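Print this page | E-mail this page

# Clesis: notes and data on old desktop towers

Clesis is a collection of teardown notes for ordinary office desktops, the kind that sat under desks for years and then got stacked in a hallway. We love these machines. They open up without a fight, the parts come out with your fingers, and the people who designed the insides clearly thought about whoever would be working on them later.

The notes cover 300 towers and hold 2,691 rows, one row per part. Version 2 of the files went up on January 15, 2021, with a much better cables table (thank you, Lleucu!).

## What's in the folder

towers.csv - one row per computer, with case type and general condition
parts.csv - one row per part, 2,691 in all
cables.csv - every cable we could name, with its color and both ends
notes/ - plain text, one file per tower, written at the bench

Of the part rows, 1,214 have a comment typed in by the person who handled the part. Read those first! They're where you find out that a latch was stiff or a label was peeling, and Samuele Farina's are a pleasure even if you never plan to open a computer.

## How we lay out a tower

Every tower goes on its side with the panel off and the inside facing up. We name the areas as you'd meet them from there, and the names in parts.csv follow the same habit:

1. Power supply. On a lot of these cases it's the gray box in the upper left corner with the white label on top. Copy the label into the notes before you do anything else. It's so much easier now than later with a flashlight and your cheek against the chassis.

2. Drive cage. Look for the colored plastic. A blue latch or a blue caddy is a friendly hint that this bit is meant to move.

3. Board. Write down the sockets, memory slots and expansion slots, even when they're empty. An empty socket gets its own row with "none" in the part column. If the socket bracket is up, put "open" in the state column, and please keep sleeves and loose wires away from it.

4. Cables. Orange, yellow, red and black are the ones you'll be typing all day. Short blue SATA cables get a row each.

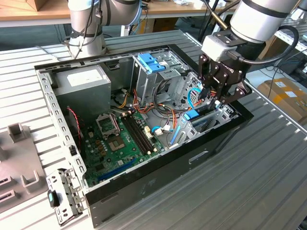 ## Drives and caddies

This was the part of the project that made converts of us. Amedeo Orlandini came in convinced that every drive needed four screws and a good deal of patience, and he now talks about plastic caddies to people at parties.

The style we like best is a plastic caddy with rail tabs that holds a 3.5-inch drive and slides into a sheet-metal cage. In parts.csv the drive and the caddy are separate rows joined by the tower number, so you can look up one without the other. When you're fitting a drive:

- Check that the drive is seated properly in the caddy before it goes near the cage.
- Line up the rail tabs and let the cage guide it. If you're pushing hard, take it out and start again.
- Move the power wiring out of the way. The bundle likes to wander under the cage and it's happy to stay there.
- Look for the SATA cable before the drive goes in, and leave its end where you can reach it.

We type drive labels in full, including the bits that look like nonsense. Somebody always wants them.
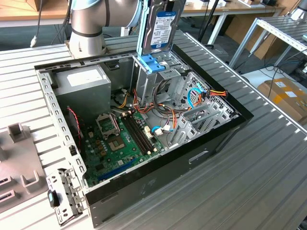

## Columns that need explaining

area: one of psu, cage, board, cable, shell. The shell is the outside and the metal frame together, which Brodie Whitcombe still thinks is wrong. He may be right, and it could change in March.

state: open, closed, loose, missing, or blank. Blank means we didn't write anything down, so please don't read it as "fine."

color: everyday words only. We tried "light blue" and "bright blue" as separate values and we do keep them, but two people at the same bench will disagree, so treat them as one if you're sorting.

bench: Itum or Drellberg, depending on which of our two rooms the tower was opened in. Itum has the better lamps, and you can tell from the length of the comments.

## Known gaps

Memory sizes are patchy. Plenty of towers reached us with the slots already bare, and those rows just say "none." Fans were skipped completely in the first months and only partly filled in afterward. The Colombo batch has tower rows and no cable rows yet; Joonas Koskela is working through it with great cheer and a lot of coffee.

## Using and adding

Use the files for whatever you like: repair classes, spare part lists, settling arguments. If you have an old tower at home, open it up and send us your rows! Copy the header line from parts.csv, keep the color names simple, and put anything that doesn't fit into the comment. Send long comments too. We read every one of them.

Print this page | E-mail this page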